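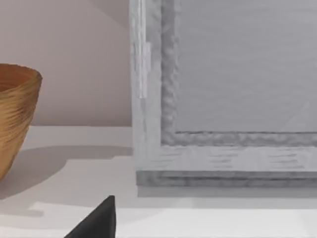
Family Life > Events > Visit Reports

A Sunday Afternoon at the Pirstead Family Book Fair

18 September 2022

I have been promising my sister a full report since I got home, so everybody gets one! Pirstead is a little over an hour's drive from us, and we went straight after church with three children in the back and a bag of sandwiches that didn't survive the first 20 miles.

The fair is held in the parish hall and spills out onto the lawn. It's for Christian parents mostly, though there were plenty of grandparents and at least one very young engaged couple clutching a stack of marriage books. Roughly 800 people came through last year, one of the greeters told me, and it felt like more this time. We parked by the school and walked.

I headed right for the Prerden tables. They are a small press that does picture books on the saints and a family prayer journal I've given as a baby gift more times than I can remember. The new one is for bedtime, with a short psalm on each page and room for the child to draw. My middle one sat down on the floor and started reading it then and there, so yes, we bought it.

Next to them was Privuveo, who make audio stories for the car. You could put on headphones and listen to a whole chapter. They had the Ruth story going, and whoever reads Naomi is wonderful (I got teary in front of strangers). My son wanted to know if there was a Gideon one. There is, and he has asked for it every day since.

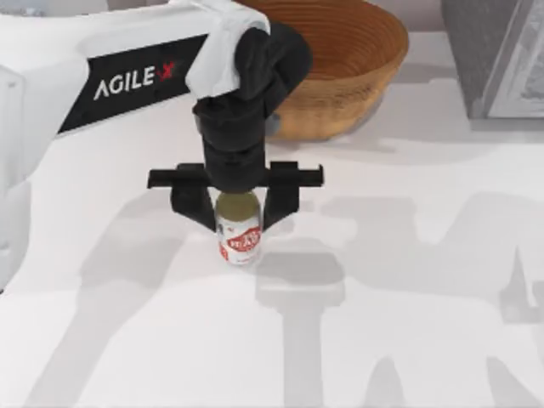
The talk I most wanted to hear was Revathi Sundaram on praying with kids who can't sit still. She has four of her own and she was so funny and so kind. Her big suggestion was to stop waiting for quiet. Pray one line while the shoes go on, another at the red light, and let the little ones finish the sentence however they like. She read out some of the endings her kids have come up with, including a very long one about a hamster. She also talked about the years when she and her husband hardly prayed together at all, and how they began again with the Our Father at the kitchen sink. I wrote that down on the back of my parking slip. We've been doing it all week!

There were 80 chairs and people standing along both sides, so if she comes back, get there early. I was late and stood by the door with the stroller crowd.

Lunch was soup and bread from the Pîrvu family, who run the bakery on the square. The walnut bread is worth the drive by itself. We ate on the grass and got talking with a couple from two towns over who homeschool, and we swapped phone numbers and a recipe for lentils.

A few practical things if you're thinking of going. Bring cash for the used book room, where paperbacks were a dollar and the hardbacks not much more. The craft table for children closes earlier than the rest of the fair, and mine were very sad to miss the rosary beads. Restrooms are down the back stairs, and a stroller won't make it, so take turns.

There's a smaller version in July, outdoors only, with music in the evening. We've already put it on the calendar, and my sister is coming with us whether she likes it or not.

Contact | © 2022 All rights reserved | Back to top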